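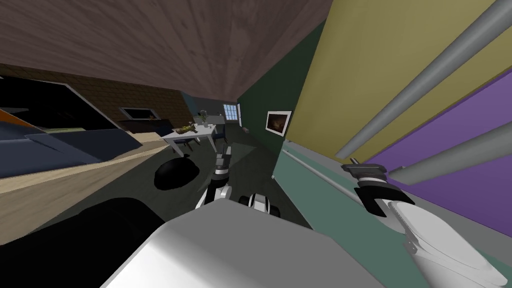

Boutros Library Packs the House for Its First Repair Weekend

September 14, 2019

The line ran out the front doors and halfway down the block before the Boutros Public Library had even turned its lights on, and by closing time 166 broken, wobbly, torn or just plain silent household items had gone home in working order. Not bad for a first try!

The library's Repair Weekend filled the main reading room, the children's corner and most of the back hallway with folding tables, sewing machines, soldering irons and a truly impressive number of toasters. Anyone with a library card could bring in up to two things and sit down with a fixer, free of charge, as long as they stayed and helped with the work. That last rule was the best part of the whole event. People who walked in swearing they couldn't hold a screwdriver were taking apart box fans by lunchtime.

Lamps were the big hit, with 76 of them on the sign-in sheets. Most needed a new plug or socket, a job the lamp table had down to a few minutes by the second day. One brass floor lamp took most of an afternoon and drew a small crowd, and the cheer when it came on could be heard over in periodicals.

The sewing tables stayed busy from start to finish, too. Zippers, mostly, and winter coat linings, plus a patchwork quilt that came in with one corner badly chewed by a puppy and left with a neat new square in blue corduroy. Over by the windows, the bike stand handled flat tires and squeaky brakes, and the book menders (tucked away near the reference desk, and well worth finding) showed visitors how to glue a loose spine and hold it overnight with nothing fancier than a rubber band and a couple of heavy dictionaries.

Of course, a few things were beyond saving. A bread machine with a cracked drive gear went straight into the parts bin, where its cord was quickly claimed for somebody's slow cooker. A clock radio played one burst of static and quit for good. Fixers wrote down the part numbers for anything that might be worth another shot, and owners went home with a slip telling them what to order.

Parts and supplies came from Grostari Hardware on Main Street, which kept the tables stocked with fuses, wire, glue and sandpaper and sent over a second load when the first ran out before noon. The Duvau Bakery brought cinnamon rolls both mornings. They didn't last long either.

Plans for the weekend started back in April, when the library put out a suggestion box and found a whole stack of cards asking some version of the same question: where can I get this fixed? The town's last small appliance shop closed years ago, and the nearest one now is a long drive away in Gruluvine. Five months later, 400 people had come through the doors over the two days, many of them with nothing to fix at all. Some came to watch, some came to learn, and quite a few wandered in for a mystery novel and stayed an hour at the lamp table.

The library will now keep a small set of tools behind the front desk for checkout, including a multimeter, a sewing kit, a bike pump and 5 sets of precision screwdrivers. They go out for a week at a time, same as a new release, and can be renewed once if there is no waiting list.

A smaller repair night is in the works for this winter, with sharpening for kitchen knives and garden tools added to the menu. Fixers are welcome to sign up at the front desk, and so are beginners who would like to sit beside one and learn. Unclaimed items from the weekend, including one green umbrella with a brand-new handle, can be picked up during regular hours.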